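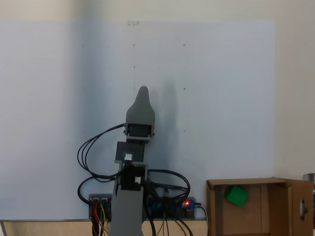
About the Firnska Costume Archive

The Firnska Costume Archive collects, catalogues and lends reference material on regional dress. Our holdings are mainly printed plates, pattern drafts and garments from upland and river communities, with the strongest coverage in outer coats, headwear and belts. We have been based in Prududville for 25 years and occupy the upper floor of the former glove works.

What we hold

The plate collection contains over 600 hand-coloured engravings and lithographs, most of them taken from broken-up travel volumes before they reached us. Each plate is recorded by publisher, engraver where signed, paper size, and the wording of its caption in every language printed. Captions on plates of this type are often unreliable. A coat labelled as a bride's may appear in a later edition, re-engraved in reverse, as a shepherd's. We therefore record the caption as printed and give our own identification in a separate field, with the evidence for it.

The garment collection is smaller, at 279 catalogued pieces. It includes the Saithong group of wrap skirts and shoulder cloths, and the Kakideck group, which is mostly quilted winter wear with later repairs. Repairs are catalogued as part of the garment and are not removed. Thread, stitch length and patch fabric are entered in the record alongside those of the original making.

Pattern drafts are made from the garments on a flat table, by measuring from the grain line. We do not unpick seams to take a draft. Where a seam allowance cannot be reached, the draft shows a broken line and the measurement is left blank. 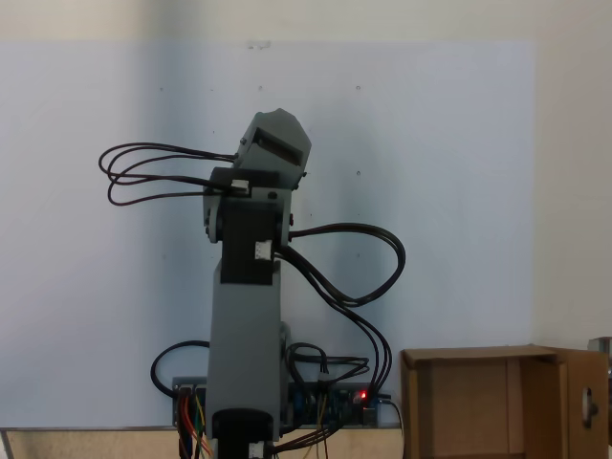 Storage and handling

Coats and robes are stored flat in acid-free boxes, with padding at the shoulders and at each fold. Headwear is kept on individual supports. Belts are rolled with the face side out, except those with metal plaques, which lie flat in trays. Plates are held in inert sleeves, in drawers arranged by region and then by date of printing.

Light in the reading room is kept low. Readers working on embroidery may ask for a lamp and magnifier at the desk. Pencil only is permitted, and gloves are supplied for metalwork but not for paper or most textiles.

Loans and reproduction

We lend garments to museums and teaching collections that can meet our display conditions, a copy of which is sent with the loan form. Theatre and film companies may not borrow garments but may buy copies of the pattern drafts. Drafts are sold at full scale or at one-fifth scale — please state which when ordering. Plates may be reproduced in books and articles on payment of a scanning fee. The credit line should give the archive's name and the plate number.

Visiting

The reading room has 15 places and is open by appointment from 10 am to 4 pm. It closes throughout August for stock checking. Requests for garments should reach us at least two weeks ahead, with the catalogue numbers if known. Up to four garments can be brought out in one visit. Plates and drafts can usually be produced on the day.

There is a lift from the yard entrance. Bags and coats are left in the lockers on the ground floor.

Catalogue | Loan form | Pattern drafts | Contact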